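Minutes, simulation package review, 03/09/2024
Second look at the Garkance two-arm kit, trial license

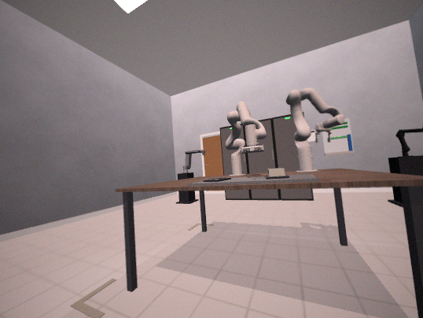
I'm typing these up from my own scribbles again, so shout if I got your point wrong and I'll fix it before they go in the shared folder.

We picked up where we left off last time, with the Garkance trial. Everybody has had a turn on it now, and the general mood is good! The two arms load without fuss, the table and mat come already set up, and you can swap the small parts on the mat for your own (I did it over lunch, with one hand on a sandwich). The room is fancier than we need, with the cabinets and the wall board and all that, but it can be switched off if it slows your machine down.

Price. The full license is $1528 a year for one seat, and extra seats are $800 each. We'd want 2 extra. There was some grumbling, me included, that the quote doesn't say whether support is in there. I'm going to ask.

Compared with Jirnham: cheaper, but it only does one arm at a time and we'd be faking the handoff tasks, so most of us would like to drop it from the list. One person wants to keep it as a backup and I've left it on for now.

Test runs. We went through the log of 63 pick-and-place tries on the trial. Most of the misses were our own scripts closing the fingers too early. A few looked like the block sliding in a way that seemed off to the folks who work with the real thing, so we talked for a good while about friction settings and got nowhere much. The Garkance manual has two pages on it and they don't agree with each other. That goes on my list of questions too.

Satti add-on (the one that exports runs to a spreadsheet): yes, we want it. Pirer add-on: no, it does the same as what we already have.

To do:
Me: email Garkance about support, friction and a school discount
Whoever has the laptop: rerun the missed tries with the slower finger close
All: send me your must-haves before the trial runs out at the end of March

Next meeting is same room, same time, and please bring your own charger.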